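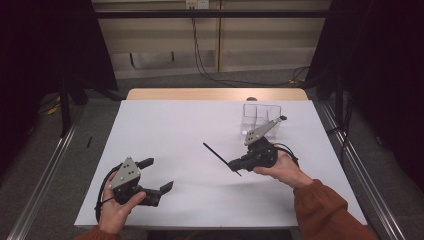
12th February
Inspected by Mbali Hendricks. Comments by Hamish Doolan.

Household chores performed by machine remain at an early stage, and this checklist records the condition of one work area used for that purpose at the Jendstead site. The task under review is tidying small items from a table into a container. It is carried out with two hand-held grippers, one to each hand, and a thin rod held in the jaws is a fair measure of the difficulty, as narrow items turn easily when gripped off centre. The clear plastic container adds to this, its walls being hard to judge against a pale surface.

1. Work surface
Smooth and level, no lifted edges. PASS
Comment: Surface to be wiped down at the end of each session.

2. Gripper jaws
Open and close fully, both units. PASS
Comment: Wear on the fingertips is slight. Next replacement is due in August.

3. Plates and fixings
All screws checked for tightness. PASS

4. Gripper cables
Free of cuts and kinks. PASS WITH COMMENT
Comment: Slack near the wrist can catch on a sleeve - operators should check before picking up the grippers.

5. Wall outlet and floor cables
ACTION REQUIRED
Comment: Cables on the floor should be covered where people walk. Assigned to Arsen Fedoruk.

6. Floor and surrounding area
ACTION REQUIRED
Comment: Small items found on the floor are to be cleared before work starts.

7. Readiness for unattended work
NOT APPROVED
Comment: The Domuno trial log lists 972 attempts by machine alone, of which 700 were completed without help. The site standard is 900. Wide, rigid items are handled well. Thin items and clear containers are not yet reliable, and a person must be present for all machine trials.

Items 5 and 6 are to be closed before the next trial. Re-inspection will be arranged by Mr Fedoruk.

Contact: Site Safety Office, Jendstead | © Jendstead. All rights reserved. | Back to top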